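Handeo 邻里共餐计划 2025年秋季"家里的饭桌"口述与试吃活动 参与者招募

发布日期:2025年3月25日

各位街坊、各位爱吃饭也爱聊吃饭的朋友,大家好。

Handeo 共餐计划从去年开始在 Plotenville 老城这一片做事,起初就是几户人家轮流做一顿晚饭,后来来的人越来越多,椅子不够坐,有人从家里自己搬了凳子过来,再后来我们就租下了 Gostach 路上那间带厨房的旧铺面。这一年里听了好多故事,谁家的外婆做酱菜要放一勺米酒,谁家过年一定要有一盘谁也不爱吃但谁也不肯撤掉的凉拌萝卜。听着听着我们就觉得,这些东西光在饭桌上说说,太可惜了,应该有人坐下来好好地记一记。

所以这一次想请大家来参加的,是一个关于家常饭桌的口述记录活动,顺带几次共同做饭和试吃。最后会编成一本小册子,放在社区图书角,参加的每户人家也都会收到。

我们想找什么样的人

年龄满十八岁就可以,上不封顶,我们特别盼着家里的长辈能来。不需要会做菜,真的不需要。有的人一辈子没下过厨,可是讲起小时候放学回来掀锅盖的那一刻,能讲半个钟头,这样的人我们求之不得。会做菜的当然也欢迎,尤其是做的那几样菜在外面馆子里吃不到的,或者是从父母那里学来、自己又悄悄改过的。

住在 Plotenville 的优先,住得稍远但愿意坐车过来的也请报名。在本地生活不久的朋友请不要犹豫,搬家以后饭桌怎么变,买不到原来的调料拿什么顶替,正是我们很想听的一部分。说普通话、方言都行,如果您习惯的语言我们的人听不懂,请在报名时写明,我们会尽量找能听懂的伙伴来陪您聊。

这次总共招200位参与者。以一户为单位来也可以,一家三代坐在一起互相纠正对方的记忆,往往比一个人讲有意思得多。

需要您做些什么

活动从八月开始。每位参与者要来两次,第一次是聊天,第二次是一起做饭吃饭。

聊天那次大约一个半小时,一对一,或者一对一家。我们会问一些很平常的问题,比如家里谁坐哪个位子,谁先动筷子,水果是饭前吃还是饭后吃,客人来了要不要换一套碗碟。问题听着小,可是一户和一户之间差得很远。有一户人家告诉我们,他们家的桌布只有来客人才铺,平时收在柜子最上面一层;另一户正好反过来,天天铺着,客人来了反而要撤掉,怕弄脏了人家过意不去。 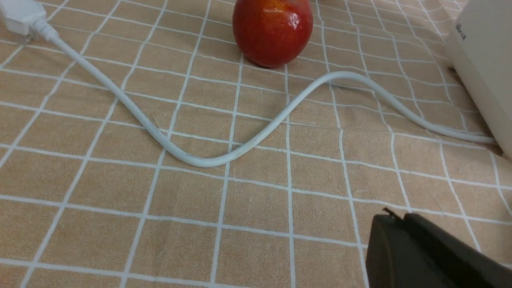
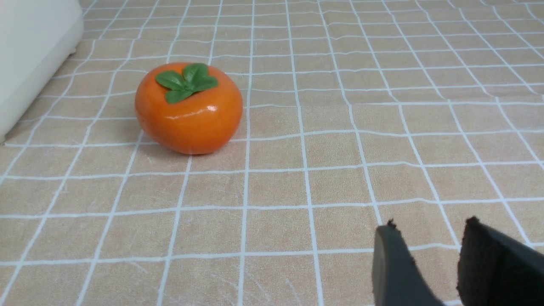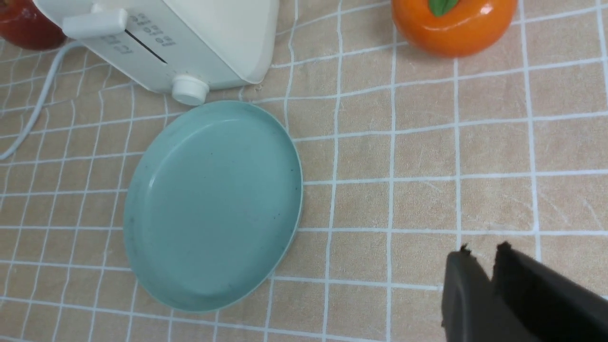
格子桌布上的几样东西:苹果,柿子摆件,青绿色的盘子。

聊天的时候,请您带一件家里饭桌上的旧东西来。一只碗、一把勺子、一块用了很多年的抹布都可以,不用值钱,也不用好看。东西我们只拍照,拍完当场还给您,绝不会留下。实在没有旧东西可带,带一张从前吃饭时的照片,或者空着手来,也都没有关系,人来了就好。

一起做饭那次时间长一点,从下午一直到晚上。每组三到四户,菜单由大家自己商量,食材我们去买。您要是想做的那道菜需要提前腌或者提前发,请早些告诉我们,厨房的冰箱可以先给您腾出一格来。做完了大家坐下来吃,吃的时候不录音,这一点请放心,想说什么就说什么。吃不完的可以打包,饭盒请自备。

您会得到什么

每位参与者有30元的交通补贴,聊天那次结束时给。长辈行动不便的,我们也可以到府上去,免得您跑一趟。做饭那次不另外给补贴,但是饭管饱,这个我们敢保证。小册子印好以后每户一本,您自己的那一段会在付印之前先请您看过,哪一句不想要,哪个名字想改掉,都听您的。

关于录音和隐私

聊天时会录音,只用来整理文字。文字整理好并经您确认以后,录音由您决定是保存还是删除。报名时填的电话和住址只有联络人看得到,活动结束后就会销毁。您在任何时候觉得不想参加了,说一声就行,不用讲理由,已经领到的补贴也不用退。

忌口与过敏

请务必在报名表里写清楚对什么过敏、有什么不吃。去年有一回,一位阿姨吃了两口才想起来自己不能碰花生,幸好那道菜里没放,可把一桌人都吓了一跳。吃素的、不吃辣的、牙口不好要吃软一点的,也都请写上,我们会把口味相近的人家尽量排在一组。

怎么报名

可以到 Gostach 路铺面来拿纸质的报名表,门口的信箱里一直放着,填好了投回去就行。也可以到 Eskola 书店的柜台登记,店里的人会帮您把表转过来。不方便出门的,请打社区总机转分机1853,响得久一点才有人接,请耐心等一等,我们多半是在厨房里洗手。

报名时请写下您的称呼、年龄段、住在哪一带,再用几句话讲一讲您家饭桌上最常出现的一道菜。写长写短都可以,错别字也不要紧。要是不爱写字,请家里的年轻人代笔,或者在电话里说给我们听。

名额满了以后报名的朋友会进入候补名单,有人临时来不了,就按先后顺序给您打电话。带小孩来的请提前讲一声,铺面里有一个小角落可以画画,旁边会有人陪着。铺面门口有两级台阶,坐轮椅的朋友请走后院的门,后院门平时锁着,到了按一下门铃。

还有一件小事,八月的铺面里很热,空调只装在前厅,厨房靠两台电扇,请穿得凉快一些,头发长的朋友带根皮筋。围裙我们有,您愿意带自己的来也很好。

盼着早点和大家坐到一张桌子上。

Handeo 邻里共餐计划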